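I caught Sheena Cairns on a Thursday, which she tells me is drum day at Cinness, so we did most of this interview shouting over a forklift. She has been blending lubricants there since she left school and she still gets excited about chain oil (I'm not kidding, she brought samples!).

I wanted to know about Dodico, the bar and chain oil everybody at my local saw shop keeps asking for. "We had the base oil sorted out early," she said. "The tackifier was the headache. Too little and it flings off the bar. Too much and it won't pour on a cold morning, and then my phone rings."

They went through five blends before she liked one. The first two went to a logging crew near Kumeo, and the feedback was short. "One guy wrote 'no' on the jug and sent it back."
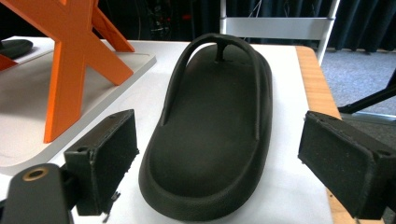

A black flip-flop on a white tabletop.

Winter was the real test. Sheena had jugs sitting out in an unheated shed all through November and went down before breakfast to pour them. "My husband thought I'd lost it. I'm out there with a funnel and a flashlight, happy as anything."

I asked whether you can just use old motor oil on a saw, the way my dad did. Big sigh. "Please don't. It's dirty, it's thin, and it ends up all over the ground." She'd rather you bought somebody else's bar oil than did that, and she says Tamihana makes a decent one, even if they're the competition.

So what's next? A hydraulic fluid, maybe, though she wouldn't say much with the sales guy standing right there. "Ask me when he goes to lunch." He didn't go to lunch, so I drove home with two jugs of Dodico in the trunk and oil on my good jeans.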